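Home Forums Replays Events Clans Shop

5 min read

So I finally made it to the Rurau open day! If you've been on the forums at all you know Rurau is the little studio behind Otley, the armored car game a bunch of us have been playing way too much of, and once a year they let players into the office. I took the early train on Thursday and still ended up at the back of the line. 65 of us, most in clan shirts, all pretending we weren't checking out each other's tags.

First stop was the balance room, which I'd pictured as something with a lot more screens. It's three desks and a whiteboard full of crossed-out reload times. One of the designers pulled up my account (I volunteered, dumb move) and there it was, 2861 battles and a hit rate I'm not going to print. She was very nice about it. She said most people shoot on the move far too much, and then looked at my numbers again and said, yeah, you too. 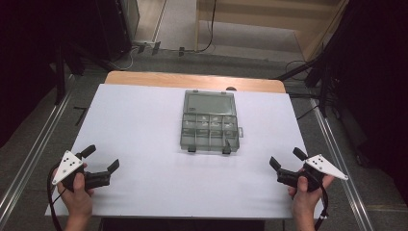
The new map

Okay, the part you want. Prarnholm is a harbor map, and it's big. 1000 meters corner to corner, with a rail yard in the middle and a hill on the north side that everybody in my group drove straight up and died on. Me included, twice. The good spot is down by the grain sheds on the east side, where you can poke out, take a shot and roll back before anyone has you lined up. A scout can make it from spawn to the second shed before the heavies are even over the bridge.

What I don't like is the west spawn. You've got one road out and it's covered from two places. I brought it up and so did about half the room, and the level guy wrote it down, so maybe we'll see another exit before it goes live in October. He wouldn't promise.

Then we played! Two rounds of seven on seven, with the leftovers swapping in. My team lost the first one badly because we all went for the hill (see above). Second round I took the Odera, the six-wheeler with the tiny gun, and sat behind the sheds like a good boy. Finished on 587 damage, which isn't much, but I spotted nearly everything and we won it on the cap with one car left. Loudest I've heard a room get over a video game in years.

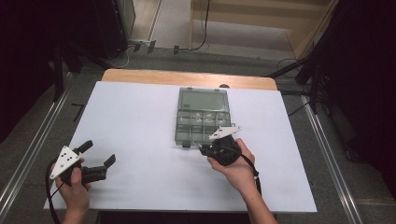
Garage slots came up in the Q&A, of course. I'm out of room again and I'm not selling anything, I've tried, I always buy it back a week later. They're planning folders, so you can sort cars by tier or by whatever you like, and I asked if we'd be able to leave gaps for stuff we don't own yet. Give me something like that open organizer box, lid laid back and a place for each thing, and I'd be happy. Right now it's one long strip you scroll sideways through and I lose the Odera in it every single night. The answer was "probably, but not with the October patch." Also no to trading cars between accounts, before anybody asks. Somebody did ask, three times.

Lunch was pizza, and I got into a long argument with two guys from a rival clan over whether smoke is broken on slow cars. It is. They use it constantly, so obviously they think it's fine.
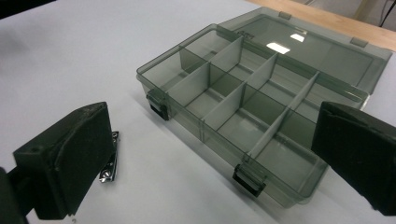 Organizer box with the lid folded back, two rows of four compartments.

After lunch was the sound booth, a closet with foam on the walls. They played us the old engine noise for the Odera and then the new one, and the new one is so much meaner, you can hear the gears whine when you back up. I worry a bit that it'll give you away behind a wall, but they said the distance it carries hasn't changed. We'll see about that.

I got home late, logged in, played four battles and lost all four. If you were in the second round on the blue team, add me, I forgot to write down anyone's name and I'd love to platoon up.

We use cookies to keep you logged in and remember your settings. Accept | Manage cookies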